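Chocolate bar

A chocolate bar is a piece of confectionery made in an oblong shape and sold ready to eat, usually in a sealed wrapper. The term covers both solid bars and filled bars, in which a coating of chocolate surrounds nougat, caramel, nuts or wafer. 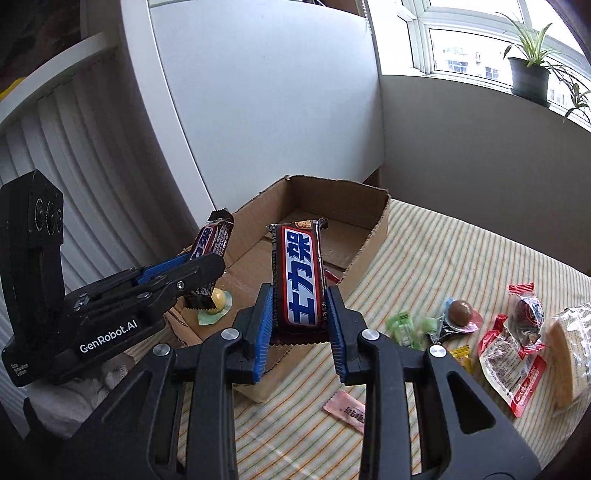 Snickers bars in wrappers bearing the Chinese name 士力架, with an open cardboard box

Wrapping

Most filled bars are sold in a flow wrap, a single sheet of film sealed along the back and crimped at both ends. Brands sold in several countries often carry a local name on the wrapper - in China, Snickers is sold as 士力架. Pictures of an ingredient, such as peanuts, are common.

Storage

Bars keep best in a cool, dry place, away from strong smells. Chocolate that has been warmed and cooled again may show a pale bloom on its surface. This alters the look and texture of the bar but is harmless. Mixed sweets are often kept together in a cardboard box, though mint flavours are better stored apart.

See also: Boiled sweet; Nougat; Confectionery packaging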